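A visit to the Levton open house, 25/07/2025

I had been meaning to get out to Levton ever since they moved into the old printing works, and when the invitation came around for the summer open house I put my name down the same evening. It's a long drive from Prurunholm (40 miles, most of it behind a hay truck) but a pretty one, and there was coffee and a very decent almond cake waiting at the door, so I arrived in a forgiving mood.

Our group was 12 people, a nice mix of hobbyists, two high school teachers, and a couple of folks from packaging plants who asked much better questions than I did. Cheng-en Chang took us around. He has been testing grippers there since February and talks about them the way my uncle used to talk about fishing lures, with strong feelings about every one of them!

We started with the suction cups, which I had seen plenty of before, and then moved along to the part I had really come for, which was the two-fingered grippers on the tabletop stations. 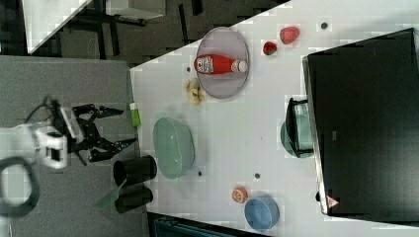
Two grippers were being compared that week, the Rostami and the Jodunden, and I'll try to be fair to both. On paper they are close cousins, parallel jaws, electric, similar reach between the fingers. The difference Cheng-en cares about is what happens at low force. He likes to test with a jumble of kitchen things, and I could see why once I stood over the table: a ketchup bottle lying on its side across a round plate is a mean little problem, and a strawberry right beside that plate wants a completely different touch. Then you have bowls, where you are really only grabbing a rim. The Rostami has the stiffer fingers and he trusts it more with bottles. The Jodunden gives a bit at the tips, and he prefers it for fruit, though he grumbled that the pads wear out sooner than he'd like.

I asked him for numbers, of course. Over the spring they logged 1,888 picks between the two, and he was reluctant to name a winner from that, as the early ones were done with a different camera mount and he doesn't think they should count. I appreciated him saying so. One of the packaging folks pressed him on speed and he told us, quite cheerfully, that he runs everything slow and they would have to ask somebody else.

After that we were let loose on the hand controllers, and I got 38 seconds into stacking cups before I knocked mine over. The teacher after me did far better. There is a slight lag you have to get used to, and I kept squeezing too early.

I would have liked more time in the camera room, which we only passed through on the way back to the cake. They plan to run the tour again in February, and I've already asked to be on the list. Wear comfortable shoes if you go, and park behind the building, where there's shade.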